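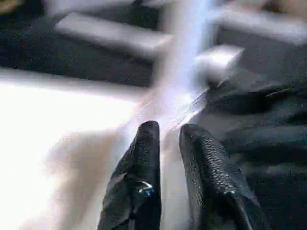

Dymphna Geraghty told me on the phone that a plastic stool goes together upside down or it doesn't go together at all, and that I should have done it the day it came. She has the same one from Dastham in her bathroom. I said I'd get to it before lunch.

It has been in the hall since the start of February. I paid 16 for it plus delivery, and since then I have walked around the box every morning with my coffee. Up at 6:30, toast, then I went looking for the instructions. They were in the drawer with the Cedis warranty papers, folded into a square so small I took them for a receipt.

The drawings are poor. The underside is shown from two angles and the arrows cross each other. I read the sheet twice, made more coffee, and called Dymphna back to ask which way up the foot pieces go. She didn't remember. She thought hers had clicked, but Eoin may have done that part.
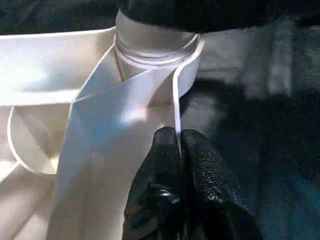
After lunch

Got started later than I meant to. Mairéad Nic Aodha stopped by to return the cake tin and stayed for soup. She thinks a stool in the kitchen is something to trip over. I want it for the high shelf, and for sitting on when I do the potatoes.

I worked at the black table - the light is better there, and it's the right height for my back. Stool upside down, legs in the air. The underside is all ribs and hollows, more than I expected from the picture on the website, and it will be a nuisance to keep clean. I went over the rim with my thumb for rough spots and made a note to take the nail file to one corner. 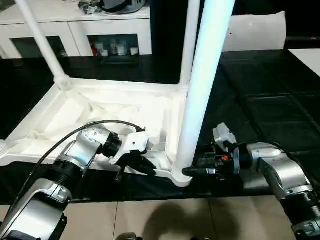
Photo: Nermina Golob

The tabletop shows every mark. I put a towel down the last time I had furniture on it and should have done the same today. I'll polish it tomorrow with the Monau stuff if there is any left.

While I was standing there I looked over at the glass-front cabinet and thought about the small bottles and jars. Some of them must be years old. I'd like to go through that shelf before Easter, and ask Aoife if she wants any of the jars for her
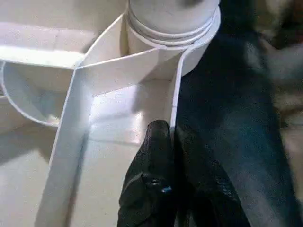
seeds. She was short of them last spring and ended up using envelopes.

The sheet says the stool holds 90 kilos, so Eoin can stand on it for the light bulb.

Leftover soup for supper. Called the plumber, no answer. Library books due.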